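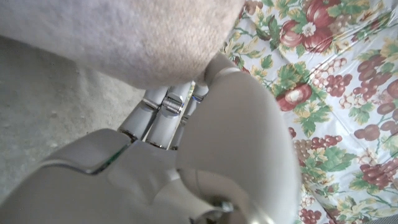 Hand am beigefarbenen Stoff, rechts die geblümte Tischdecke

Werkstattbuch Delton, Donnerstag

Der Reihensechszylinder des Strand-Rennwagens wurde nach der Revision erneut auf den Prüfstand genommen. Kompression Zylinder 3 im ersten Durchgang zu niedrig, Ventilspiel daraufhin nachgestellt. Hubraum laut Motorkarte 2.389 ccm.

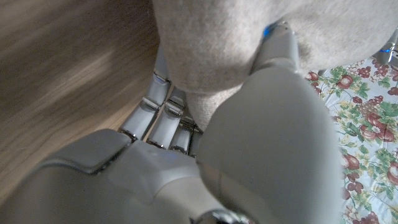

Die Leistung wurde im zweiten Durchgang mit 151 PS protokolliert. Öltemperatur stabil bei 110 Grad. Vergaserbedüsung bleibt bis zur Abnahme in Iltach unverändert.
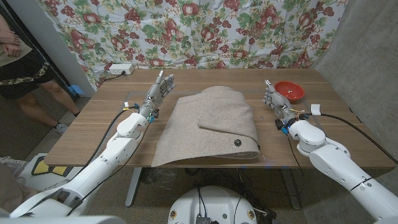
Offene Punkte

Dichtsatz bei Datov nachbestellen. Hinterachsübersetzung vor dem Einbau prüfen.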